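**The repair bench has a parts board now, and we love it**

Sunday, August 10, 2025

If you've ever pulled a stick of memory out of an old desktop, set it down "just for a second" and then spent the rest of the evening looking for it, this item is for you! Nisreen Abou Jaoude has been printing holders for the computer bench since May, and the newest version is the one we've all been hoping for: one gray plastic board with a spot for the bits that come out of a machine. Long shallow slots, square sockets, a little clip tab and a holder that keep a circuit board strip by its ends. The print took 190 minutes longer than the last one and it was worth every one of them.
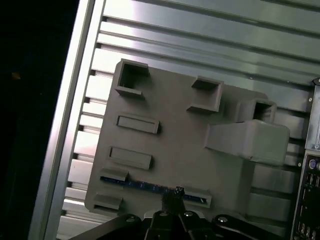 She's calling it the Mulletti, after the street where she drew the first sketch, and the name has stuck. What I like best is how much calmer the work feels. Before, we had cups, saucers and the lid of a cookie tin, and every one of them looked the same once there was a screw in it. With the board, a part has a place before you've even loosened it -- and whoever takes over the bench after you can see where you got to.

The desktops are still the best teachers, I think. Lay a tower on its side, take off the panel, and there it all is: power supply, motherboard, drive cage, and cables going every which way. The blue latch on the optical drive bay is a favorite with beginners.
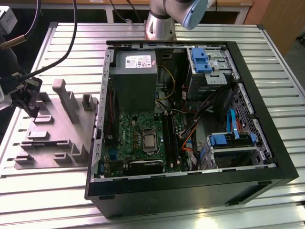
Ghassan Khoury has a nice way of getting people started. He has them trace each cable with a finger from one end to the other before anything gets unplugged, and say out loud what it connects. It sounds slow (it is slow!) but by the third cable most people are guessing right. Then comes the memory, then the expansion card, and only after that the fiddly stuff around the processor.

We're also very happy with the ribbed aluminum surface. Small things do like to settle in the grooves, so please run a finger along them before you pack up.

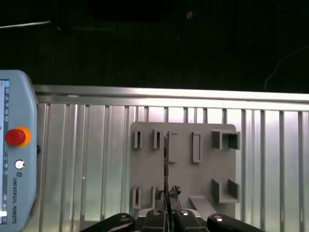

A few practical bits. The next bench evening has room for 6 people, two to a machine, and we go for 60 minutes with tea afterward. Bring your own screwdriver if you have one you like. Old towers are welcome, but please take anything personal off the drives first. The files for the board are in the shared Bataineh folder, under part 2267, and Nisreen would love to hear what doesn't fit -- she already has a list going for the next round.
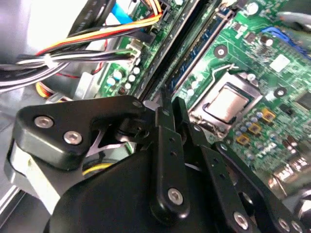
Do I need to take the processor out to clean up an old desktop?

Leave it in its socket unless you're replacing it or the old thermal paste needs redoing. Dust comes off the rest of the board just fine with the processor in place, and you avoid any risk of bending a pin.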